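Project report: Teleoperating two simulated arms
Waltraud Eberhard and Sawsan Zoubi

We wanted to teach a pair of arms a kitchen task by steering them ourselves, and it was so much fun! The simulated counter has a woven basket and a microwave on it.

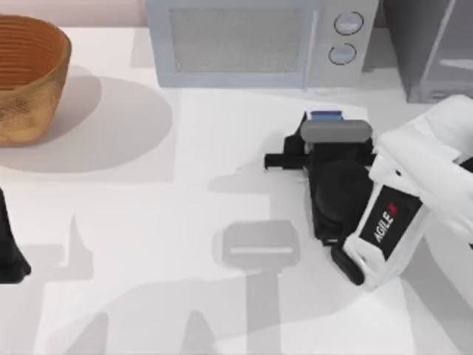

Sawsan drove first. We logged 59 demonstrations by May, and the late ones are far smoother - you really do learn to feel the lag.

The view down near the basket helped most with depth.
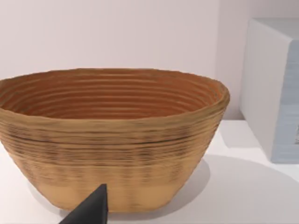 What we'd change

Shorter sessions, and a reset key within reach. Both arms should back off to the sides before each new run.

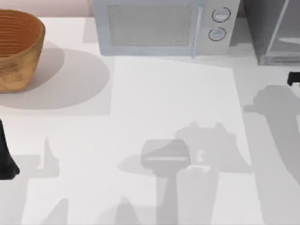

Kulero Robotics Club

Next term we train on the full set!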